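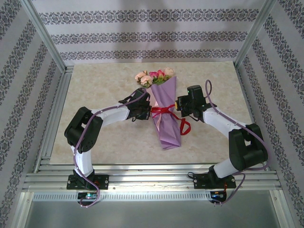
The shop on Allham Street closed at nine, and by then the left arm had dropped the bow 12 times.

She had told the others it would take a weekend. Two arms, one table, one ribbon. Pick up the flowers, hold them, pass them across. That was in October, when she still had the use of the big bench and had not yet bolted anything down. Now it was December and she was writing the hold times on the back of a Tinura parts invoice with a carpenter's pencil.

She set the bouquet down again with the roses toward the back wall. The wallpaper had come from her mother's hallway, the end of a roll. It hid the panel joints.

"Go," she said, though the arms didn't listen to words. She pressed the key.

The arms came down on either side of the wrapping. The fingers closed. The paper made its small noise. She had set the grip at 800 the night before and it had crushed a stem, so tonight she had started at 90 and gone up a little each time. She had no idea what the units were. The manual said only that bigger was more.

The bouquet rose the width of a hand. The left arm shook, the way it did when the elbow was carrying too much, and she put her palm on the desk to feel if it was the table. It wasn't the table.

Then the right arm let go early and the flowers swung and slid down onto the stone-colored top.

She wrote it down. The log said run 1,013.

A man from the Ekwueme bench, the one who built clocks, had stopped on his way out with his coat on. He watched her straighten the ribbon.

"Who are they for?" he said.

"The flowers?"

"Yes."

She thought about it. She had bought them at the Anen market because they were the last bunch and the price was marked down. Before that she had used a rolled towel, and before that a bottle.

"I hadn't got that far," she said.

He nodded and went out. The door took a while to shut behind him. She moved the right arm's release back by half a second, saved the file, and laid the loose end of the ribbon out to the side, where it wouldn't catch.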